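Section 8. Preparing the Fellowship Table After Worship

8.1 Scope

This section applies to all congregations using the Widico parish handbook, including the Zaven and Moya chapels. It covers the period between the closing hymn and the locking of the hall.

8.2 Before the service

1. Confirm with the presiding minister whether a fellowship hour will be held. None is held on fast days.
2. Unlock the hall and set out no more than 70 chairs.
3. Place the guest register near the main door, opened to a new page.

Note: During Lent, the register is kept in the vestibule – see the March schedule.
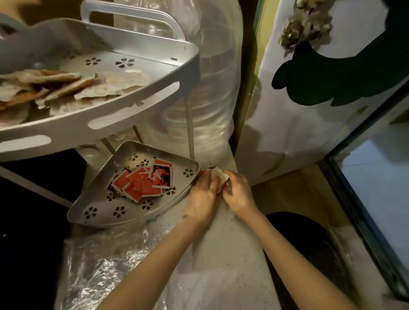

Figure 8-1. Small packets on a corner shelf beside the counter.

8.3 During the fellowship hour

4. Wait for the blessing before serving. If no minister is present, an elder may offer it.
5. Direct visitors who ask about baptism or membership to the elder on duty. Do not hand out enrollment forms at the table.
6. Keep the doors to the sanctuary closed while private prayer continues.

Caution: Bread and wine set apart for communion must never be stored or served with fellowship food.

8.4 Offerings

7. Place any gifts received in a sealed envelope and enter the amount on Form 466. Two members must sign.

Questions on this section should be sent to Crescencio Toledo at the Irura office. Revised 1 June 2018.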